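The Arm on the Second Floor

183 shares
2 comments

The robot arm in the Altmont workshop is bolted to a bench that used to hold a drill press. Zainab Afolabi bought it used from Weltell, a dealer in lab surplus, and carried it up the stairs in pieces. It had no gripper, no cables and no manual.

She wanted it to do one dull job: pick up a tool left on a bench and put it back where it belongs. The shared shop in Villanueva has 100 members, and most evenings end with something left out.

Gaurav Sachdeva printed the first gripper. The fingers were too short and flexed when they closed on anything heavier than a marker. He made them longer, printed them in black because that was the spool he had, and put a small camera behind them so the arm could look straight down at whatever it was reaching for.

The parts, not counting the arm, came to $393. Most of that went to motors and a power supply. The tape was already in a drawer.

The tape matters more than it sounds. Early on, the arm would reach for a tool and close its fingers well to one side of it. Somtochukwu Eze, who writes the software, laid out a grid in blue painter's tape so he could compare what the camera reported with squares he had measured by hand. It took him a Saturday, and he is the first to say his lines wander. The program stores where each crossing really is, so a crooked line costs nothing as long as it stays put. Torn bits get left alone until they start to peel.

Scrub brushes became one of the test objects. A brush is harder to grab than a block — the head is wide, the handle is thin, and the weight is all at one end. Eze starts with the fingers open, checks the view from the camera, and only then lets the arm move. When a run fails he writes down the square and tries again.

"I thought the grabbing would be hard," Afolabi says. "Finding the thing took us most of the winter."

They hope to have the arm working on a real bench by March.
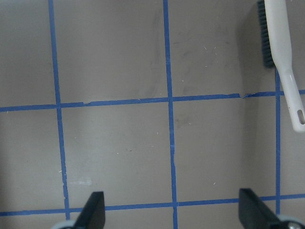
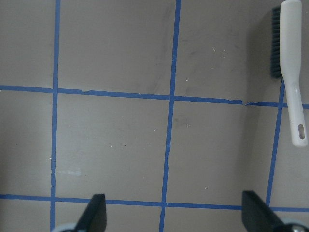 Can a home builder use painter's tape to calibrate a robot arm?

It works well enough for a first setup, provided the crossings are measured after the tape is down and the camera stays fixed to the arm. For finer work, a printed calibration board is a better choice.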